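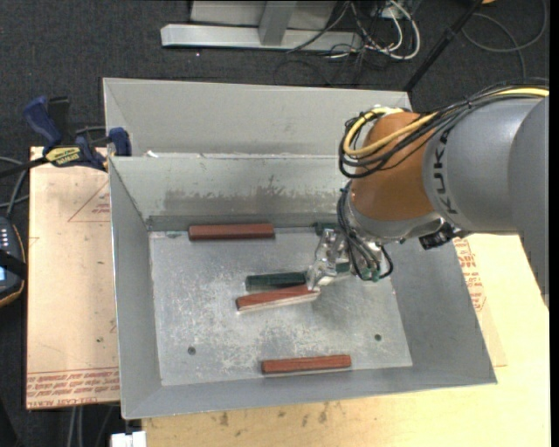
Picking from a bin is harder than it looks on paper, according to Amna Gondal, and the students who do best in the course are the ones who accept this early. "They arrive expecting to write software," she said. "Most of the first month goes to learning how a block can rest against a wall, or against another block, and what the gripper can do in each case."

Gondal teaches the second-year automation project at the Meinecke Technical Institute together with Baltasar Ojeda, who supervises the laboratory. Both spoke about the course on a Thursday afternoon, between two student sessions.

The project is called Brimis. Students work in teams of four and are given one task for the term: to have a KUKA arm take colored blocks out of a sheet-metal bin without help from an operator. Each team keeps a written log, and the final grade rests on the log as much as on the picking itself.

"A team may have a poor run on the day and still pass with distinction," Ojeda said. "We read how they reasoned about a failed grasp. If the log says only that the gripper missed, we send it back."

The sloping sides of the bin are a frequent subject in those logs. Gondal explained that a block lying close to the rear wall leaves little room for the fingers, and that teams often spend a week on this one case. Some choose to nudge the block toward the middle first. Others change the angle of approach. The instructors do not recommend either method.

This year's teams have recorded 375 attempts so far. Ojeda considers the number modest and would like to see it grow before the closing demonstration in June, when visitors from Drangate, the regional training center, will attend. Two teams have also asked to enter the Flamisix student competition, where the order of picking is set by the judges – a condition that neither team has yet tried in the laboratory.

Asked what she would change, Gondal mentioned the timetable. Sessions last two hours, and a good part of each is taken up with setting the arm and the bin in position. "I would ask for a longer block in the afternoon," she said. "The students would ask for the same thing."

Ojeda agreed, and added that applications for the next group are open to any student who has completed the introductory course in controls. Prior work with robots is not required.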